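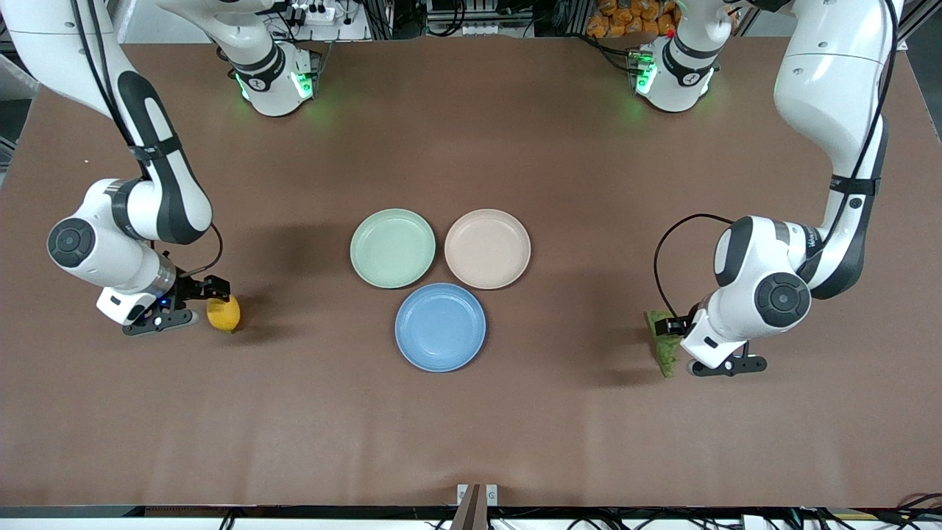 Lemon

The lemon is the fruit of a small evergreen tree of the citrus family (Citrus limon), grown in warm regions for its juice and its peel. In the kitchen it is used as a seasoning and a garnish, and less often as a fruit eaten by itself.

Structure

The fruit is a type of berry with a leathery rind. The outer layer of the rind, called the flavedo or zest, is colored and holds many small oil glands, which give the surface its dimpled look. Under it lies the albedo or pith, a white spongy layer with a bitter taste. The flesh is divided into segments by thin membranes, and each segment is filled with juice sacs. The fruit is oval and in most varieties narrows at the blossom end to a blunt point, the nipple or mammilla. The opposite end carries the button, a remnant of the stem and calyx.

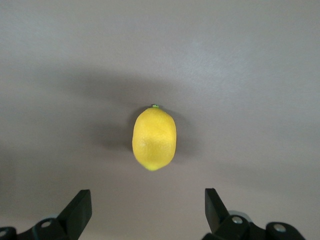
A lemon with its green stem nub at the top and the narrow tip at the bottom. The peel is finely dimpled.

The button is green on fresh fruit and turns brown with age. Graders treat a green button as a sign of freshness, although it says little about juice content. Small pale marks on the rind are common. Many are caused by wind rub, in which young fruit scrapes against leaves or twigs, and do not affect the flesh.

Selection and storage

Fruit that is heavy for its size generally has more juice. A thin, smooth rind is preferred for juicing, a thick one for zesting and candying. At room temperature a whole lemon keeps for a week or so before the rind starts to harden. In a closed container in the refrigerator it keeps for several weeks. Cut fruit dries quickly and should be covered.

Serving

Lemon is served in wedges, slices or halves, usually on the plate it accompanies – wedges with fish and fried food, slices with tea and cold drinks. With salad leaves the juice may replace vinegar in the dressing. A common ratio is 2 parts oil to 1 part juice, with more oil for delicate lettuces. Dressed leaves wilt in the acid, and the juice is normally added just before serving.

In her household manual The Asante Table, Ankica Đorđević recommends shallow plates with a raised rim for dressed leaves, and a separate small plate for the cut fruit.

See also: Citron, Lime, Lettuce, Zest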